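Jedasero Soil Moisture Network: Questions Growers Ask Us

Who runs the network, and who can join?

The network is a shared project among growers in the Nustdale valley and the small team at Jedasero that looks after the probes and the readings. Anyone farming in the valley is welcome, whether you have a hillside of apples or a few rows of sweet corn behind the house. We started with orchards, so a lot of our older advice leans that way, but row crop and pasture folks now make up a good share of the list and we're very glad to have them!

How many probes are out there right now?

At last count we had 1,018 probes in the ground on 160 farms. Some farms have a single one by the pump house, and some have a probe in every block. There's no minimum, and you won't be pestered to add more.

What does a probe measure?

Each one reads soil moisture and soil temperature at two depths, one shallow and one down in the root zone. It doesn't measure nitrogen, salt or pH. We get asked about nitrogen more than anything else, and we wish we had a better answer for you, but for now a regular soil test is still the way to go.

How long does it take to put one in?

Plan on 19 minutes for your first, going by the practice sessions we've held (people do get faster). Use the narrow auger that comes in the kit, keep the soil you take out in the order it came up, and pour a little water down the hole before you push the probe in. Air gaps are the big enemy. If your first week of readings jumps all over the place, pull the probe and seat it again before you write to us, and there's a good chance that will settle it.

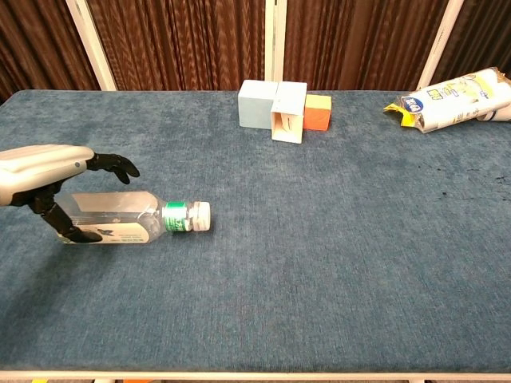

Gebru wrote in after a dry June to say that the shallow reading had scared him into watering twice in one week, and that he wished he'd looked at the deep one first, which had barely moved. He now waits until both lines are heading down before he opens a valve.

We'd second that. The top few inches dry out fast in a hot wind and they'll do it every afternoon if you let them worry you. Look at the deep line, look at your trees or your rows, and then decide. If you only have time to check once a day, early morning is best, say 6 a.m., before the sun gets on the ground.

Do I need good cell service in the field?

Not in the field itself. The probes talk by radio to a base station, which can be up to 5 miles away if there's no ridge in between. The station needs power and an internet connection, so most people put it in a barn or on the side of the house.

Can I see my readings in the Flesudero app?

Yes. Open your account page, choose "Share my data," and pick Flesudero from the list. New readings show up there within the hour. Your older readings don't carry over on their own, so send us a note if you'd like them moved.

Can my neighbors see my fields?

Only if you say so. The public map shows an average for each part of the valley and never a single farm. You can share your own page with a neighbor, a crop adviser or your kids away at college, and take it back whenever you like.

What do I do with the probes over winter?

Leave them in if you aren't tilling. If you are, pull them by the collar (please, not by the cable), rinse them off and keep them somewhere that stays above freezing. Mark the holes with a flag before you pull anything, and write the block name on the collar in paint pen.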